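Acta de la reunión ordinaria de la Asociación Cultural Tandura
Local social, salón de la planta baja
25 de octubre de 2020

Preside: Kamala Annamalai
Toma notas: Retno Yeoh
Excusa su ausencia el señor Escobar, por tercera vez y con el mismo resfriado.

Se abre la sesión con retraso, mientras se decide quién se sienta en las sillas de siempre y quién en las que quedan.

1. Acta anterior
Se aprueba la de junio con una corrección: donde decía «debate cordial» se suprime «cordial».

2. Estado de las sillas
La presidenta recuerda que el salón se alquila para comidas y que dos grupos se han quejado de asientos pegajosos. Retno Yeoh opina que la palabra es exagerada. Se le invita a sentarse en pantalón corto y retira la opinión.

Se discute si conviene retapizar. El presupuesto de Hurkent asciende a 1480 euros, transporte aparte, y provoca un silencio que esta secretaría calcula largo. El de Noltent, por una limpieza profesional, se queda en 475 euros, aunque no incluye las patas. Alguien pregunta qué clase de limpieza de sillas excluye las patas. No consta respuesta.

La presidenta propone hacerlo en casa: paño de microfibra apenas húmedo, una mano sujetando el asiento y la otra frotando primero las esquinas superiores, que es donde se acumula todo lo que la gente niega haber comido.
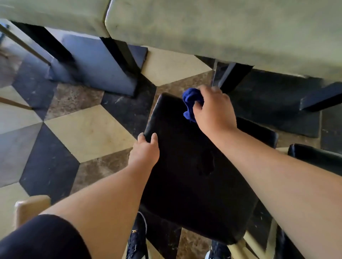 Se insiste en no empapar el acolchado ni recurrir a la lejía, y en repasar después con un trapo seco, porque el tapizado negro enseña cada marca con una sinceridad que ya quisiéramos en la tesorería. Para las patas de madera, el mismo paño bien escurrido. Los cantos de las mesas se harán otro día; ampliar el orden del día a estas horas se considera una agresión.

Se vota. Queda aprobada la limpieza propia con 2 abstenciones, ambas de personas que alegan problemas de espalda. Los presupuestos se archivan.

3. Turnos
Kamala Annamalai se encarga de las sillas del fondo y Retno Yeoh de las que dan a la puerta. Al señor Escobar se le asignan las del centro, en su ausencia y por unanimidad.

4. Ruegos y preguntas
Se ruega que quien se lleve los paños a lavar los devuelva. Se pregunta por el azucarero. Sigue sin aparecer.

Se levanta la sesión. Próxima reunión, cuando las sillas estén secas.

Retno Yeoh, secretaría
V.º B.º Kamala Annamalai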